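Workshop Tips: Hand-Held Grippers That Lie to You

Filed under: Bench and Tools

I don't trust a tool that says it's fine. We lost 373 recordings to a pair of hand-held grippers that passed every check we had, and the cause was one tag that had slid a little way on its plate. The robot arm that learned from those recordings closed on a mug, stopped short, and lifted nothing. Then it carried the nothing across the table and set it down very carefully. It did that all of one Saturday.

The usual advice at that point is to collect more data. I got it from three people. More data off a crooked tag would have given us a more confident robot, and I can't see what we'd want with that. So these are the tips I use now, in the order I'd do them on a bench like ours. Some are my own. A few came from Lilibeth Cabrera, who taught me to check the cheap parts first and was rude about how long it took me to listen.

Mark where the tag belongs

If your grippers use printed tags on the finger bases, the software works out how far apart the fingers are by looking at those tags. Move a tag and the number changes. Nothing beeps.

Scribe a fine line around each tag on the base plate with a scratch awl, or use a silver paint pen if you don't want to cut the plate. Look at the line before each session. If you see bare plate on one side of the tag and no line on the other, it moved. Peel it off, clean the plate with rubbing alcohol, let it dry, and use fresh adhesive. Don't push the old one back into place. I did that twice and it crept both times.

I've been told that good double-sided tape will never let go. The tape on our bad tag was sold to us that way by a counter man in Zanbridge. It let go on the side nearest my thumb, which is where I'd been grabbing the plate to set the gripper down. Pick it up by the handle.

Close the fingers on something you've measured

Keep a wood block of known width in the drawer and close the fingers on it at the start of the day and again after lunch. Write down the width the software gives you. You want the same answer both times. If you only do the morning check you'll know the tool was good at the one time of day it had done no work.

Ours was off by more than I would have guessed from looking at it. I'd squinted at that tag for a week and called it straight. I have hung doors for a living and I called it straight.

Squeeze the foam, don't admire it

Foam pads look healthy for a long time after they've quit. Press each one with a fingernail and see if the dent comes back. Then try to lift a corner. If you can get the nail under it, so can the rim of a cup, and the pad will roll just enough to change the grip without coming off.

Toothed pads have their own problem. Crumbs and lint pack down in the low spots, and what you're gripping with is lint. An old toothbrush and plain water will clear it. Skip the solvent. I ruined a set in December with something that was supposed to be safe on foam, and it was, on some other foam.

Replace pads in pairs. A new one across from an old one will pull the object sideways as it closes, and you'll spend an afternoon blaming the arm. 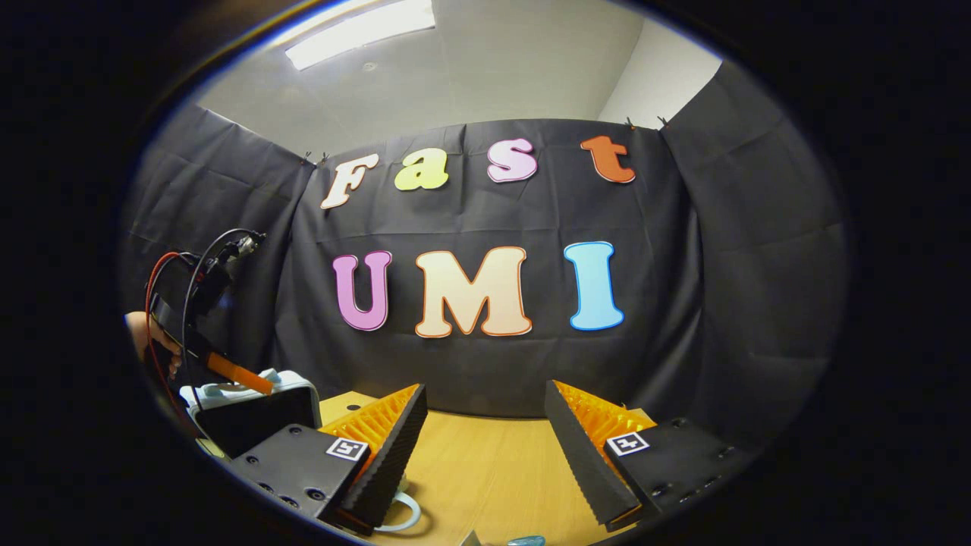 Give every cable one job and one path

The second thing that went wrong was the cable, and I'm less relaxed about that one. A loop on the tabletop caught a gripper as it was being picked up, the gripper came around faster than the person holding it expected, and the printed fin caught the back of her hand. It was a scrape. The same loop on the bench with the powered arm would have been a different afternoon.

So: run cables off the side your hand comes from, clip them once at the table edge, and leave only the slack you need to reach the far corner. Test it by moving the gripper through its whole reach with your other hand in your pocket. If it tugs anywhere, add slack at the clip. If a loop touches the tabletop when the gripper is at rest, take slack away. You may not be able to satisfy both. In that case move the clip.

Velcro ties beat zip ties here. People cut zip ties with whatever is in reach, and I've replaced one camera lead already because of it.

Clear the table before you trust the table

Anything soft left lying around will end up between the fingers sooner or later. Pouches and cloths are the worst because the tags can be half covered by them and the software will go on guessing at the opening. Ours does, anyway. The Praltstead rig across the hall is meant to stop and warn you. I've watched it do so once, when somebody put a coat over it.

Pick one shelf for things that aren't part of the task and use it.

Pin the curtain and leave it pinned

A plain curtain behind the bench keeps people from wandering through the background. Fine. It also moves when a door opens, and I have sat through a long meeting on whether that matters. My answer is that I don't know, and the folks who told me it surely doesn't hadn't tried it either. Clip the top edge well, keep the clips where they are, and don't straighten the folds halfway through a batch. If you want to change it, change it between batches and make a note.

The same goes for decorations. Put them up or take them down before you begin.

Don't believe the green light

Our status screen was green for all 373 bad recordings. Green meant that the cameras were on and files were being written. I had taken it to mean the files were any good, and nothing on the screen had ever said so. Read the manual for your own setup and find out what the light is promising. It'll be less than you hoped.

What works better is dull. Out of every 100 recordings, pull a handful from different parts of the day and watch them with the opening width drawn as a line underneath. When the fingers are shut on an object, the line should be flat and should sit at the object's real width. On ours it was flat and sitting in the wrong place, and because it was flat I'd waved it through.

Before you let the arm run

Run it slow with nothing on the table. Then with a foam block. Keep the stop button where you can hit it without leaning over the arm, which sounds too plain to write down, but the first bench I worked at in Kemeys had the button on the back wall.

Stay outside its reach even when it's been doing nothing for a while. Ours stood frozen over a mug for long enough that I went to fetch the mug, and it finished its move as I got there. It missed me. I don't count that as the safety system working.

What we threw out

All 373, in the end. There was talk of correcting them with a fixed offset, and a consultant from Plarcombe offered to write the script. I asked him how he'd know which day the tag began to slide. He said he could estimate it. We had 936 recordings altogether and I'd rather have a smaller pile I believe in, so the bad batch went and we started again on that task with a new tag and a scribed line.

The mug gets picked up now, most of the time. It still fumbles one with a thick handle, and I have a theory about the left pad that I haven't had a chance to test.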